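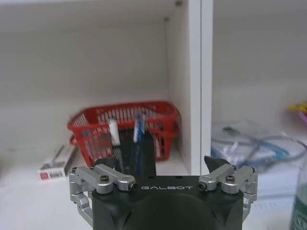 I redo the open shelves in the den every February, and this year I got itchy and started early. It's a white unit with dividers, the kind where every compartment is just big enough to turn into a junk drawer if you let it. Here are the things I do now that I didn't do 5 years ago.

Start with the baskets. I used to fill the shelves first and then wonder where the small stuff would go. A plastic basket with slotted sides is my favorite for the low shelves – you can see what's in it without dragging it out, and when the slots get dusty you can rinse the whole thing in the tub. Put the long side facing out. Measure the compartment first, please! I bought 2 baskets from Pistisix once that were a hair too wide and they went straight to the garage.

Next, soft things. Plush toys look sweet on a shelf for a day and then they flop. My friend Meinrad Pfister taught me to sit them down hard, really squash the bottom flat, and give each one a back wall or a divider to lean on.
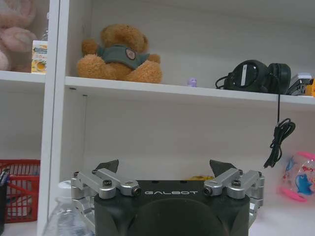
If a bear wears clothes, take them off once in a while and shake them out (a lint roller does the fur fine). Don't wash anything with a badge on it until you've checked how the badge is attached. I lost one down the drain that way and I'm still sore.

Big cushions go up top. They weigh nothing, so it's no drama if one comes down on your head, and cookie cushions especially are too good to hide in a closet. One at each end works well, with the little boxed things in between.
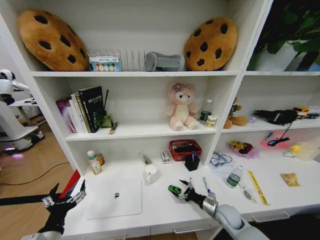 Laptops I keep closed and flat on the bottom shelf, with nothing stacked on the lid. Pill bottles are another story. If kids come over, those belong in a high cabinet with a latch, and I have to remind myself of this every single time I tidy. Mugs go back to the kitchen. Toy cars can stay wherever they park.

Books I stand up and press together so they hold each other. If the row is short, lean something soft against the end, like a fabric pouch. It does the same job as the metal bookend I got from Stusari, and it doesn't scratch the paint. 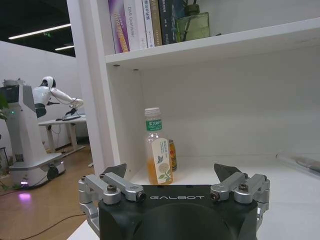 Drinks are my weak spot. I put a bottle down on a shelf "for a minute" and find it again a week later. So the rule is caps on tight, bottles down low, never on the same board as the books. A half-finished tea gets poured out at the end of the day. For rings on white shelves, try a damp cloth with a bit of baking soda and go easy on the edges.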